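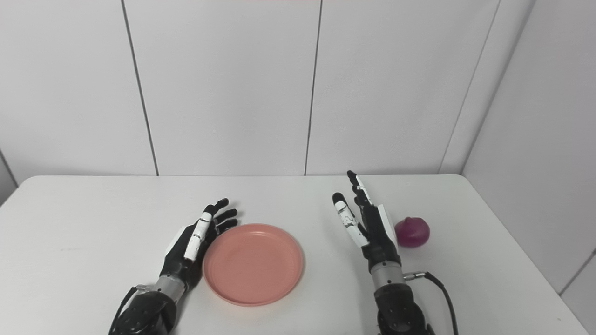 Call for participants: operators for a fault study on two-handed robots

Search this site Enter keywords Go
Print this page | E-mail this page
Reading time: 2 minutes

Sandberg is looking for 10 persons to work as robot operators at our hall in Barkesow, starting in August. The work concerns a grip release fault. In spring one of our robots, during a simple table task with a plate and vegetables, closed its fingers and did not open them when the operator gave the stop command. An operator who reached in to free the plate had two fingers pinched. She was not badly hurt, but we stopped all sessions the same day.

The fault log has 38 entries of this kind by now. In most of them the hand opened too late, and in a few it did not open before the power was cut. We suspect the wrist connector or the cable behind it, but the software by Hosoda is not yet excluded. For this reason we want to repeat the same task many times, with different people at the controls. The plan is some 2000 grasps.

What you will do
You guide both hands from a control desk, pick up and put down kitchen objects, and write down each delay you notice. You never put your own hands on the table while power is on. A safety person from Dikham sits beside the emergency switch in every session.

What we ask
- age 18 or older
- calm hands and patience with repeated work
- English good enough for writing short fault reports
- no experience with robots is needed

One session takes 75 minutes, and you are paid also when we must break it off. The safety training is on Wednesday at the hall and is obligatory for all.

To apply, please write a short letter to the Sandberg office in Barkesow and mention which hours are possible for you.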